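Unit 2. Writing surfaces and dry erasure

2.1 Surface types
Melamine boards are the cheapest and the most porous. Pigment settles into worn areas and leaves ghosting. Painted steel is harder and holds magnets. Porcelain enamel on steel is the hardest of the common types and tolerates solvent cleaners. The Larnska panels in the teaching rooms are painted steel. The Dufour panels in the workshop are melamine and should be treated accordingly.

2.2 Ink
Dry-erase ink contains pigment, a solvent and a release agent. The solvent evaporates; the release agent keeps the pigment from bonding to the surface. Wait 60 seconds before erasing. Ink wiped too early smears and leaves a film.

2.3 Erasing
Hold the eraser flat and use straight, overlapping strokes. Circular rubbing spreads pigment. Start with light pressure and increase it only where a trace remains. Replace or clean a loaded eraser, as it puts pigment back on the board.

2.4 Old marks
Trace over the mark with fresh dry-erase ink, let it dry, then wipe. The new solvent loosens the old pigment. If this fails, use board cleaner on a soft cloth. No abrasive pads on melamine.

2.5 Exercise
Make a short zigzag in red on a clean part of the board. Erase half after 60 seconds and the rest at the end of the session. Note any residue, and the surface type, on the Revari sheet.

Reading for Unit 3: Erketti handout, section 2.

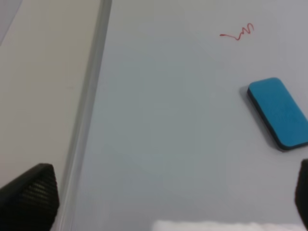

Course author
Instructor, Classroom Equipment and Maintenance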